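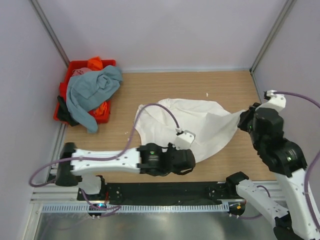
April
By Evie Greenwood

Packing and Finishing Assistant, part-time

Skamberg makes storage hampers, bread bins and kitchen trugs for farm shops and gift stores. We are looking for one person to join the finishing room at our Fesach Road workshop. The job is 32 hours a week, with a paid half-hour lunch.

You will sand edges, wax lids, fit rope handles and leather hinges, and pack finished hampers for the carrier. A normal order is 12 pieces. In the fall we also do the Nwachukwu catalog order, which is 400 lidded hampers in two sizes, and everyone in the building helps with that one -- including the office.

You should be able to lift 40 pounds and stand for most of a shift. Experience with hand tools is useful. If you have never waxed wood before, Dean Dunmore will teach you in your first two weeks. You need to be able to read a packing list and notice when a lid doesn't sit flat.

Shifts start at 7:30 a.m. and we don't work evenings. There is parking behind the building, and the 158 bus stops at the corner. Staff get hampers and seconds at cost.

We don't use an application form. Send a short letter with your work history and the names of two people we can call. Mark it for Hadiza Ogunleye and leave it at the front counter or mail it to the workshop. If you have made something yourself, bring it to the interview -- a box, a shelf, a stool, anything with a joint in it.

Interviews will be held at the workshop and last 45 minutes, with a short paid trial on the bench afterward for those we ask back.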